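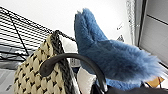
So, ich sitze seit dem Frühstück wieder über der Einkaufsliste und bin bei Version 2, die natürlich teurer ist als die erste. Der Arm selbst steht ja fest, da diskutiere ich nicht mehr. Aber der Kleinkram! Ersatzfinger für den Greifer (Roteck will 118 Euro für das Paar, autsch), ein längeres Kabel für die Handgelenkkamera, und dann noch das Netzteil, das ich im Frühjahr so schön verdrängt hatte.

Für Greifobjekte hatte ich 300 Euro eingeplant, und davon gebe ich vermutlich kaum etwas aus. Plüsch, Strick, Taschen mit Henkel, so was liegt in jedem Haushalt rum. Gerade das weiche, zottelige Zeug ist spannend, weil jeder Griff anders ausfällt. Das Geld wandert also in die Finger, fertig.

Wael El Khatib hat mir übrigens geraten, bei Baltbridge nach Gebrauchtteilen zu fragen. Das Angebot kam gestern: 342 Euro für Controller und Halterung zusammen, Versand extra. Harkley liegt deutlich drüber, liefert aber noch im September. Hm. Ich tendiere zu Baltbridge und warte halt ein bisschen. Falls jemand von euch schon dort bestellt hat, schreibt mir bitte, wie lange es gedauert hat!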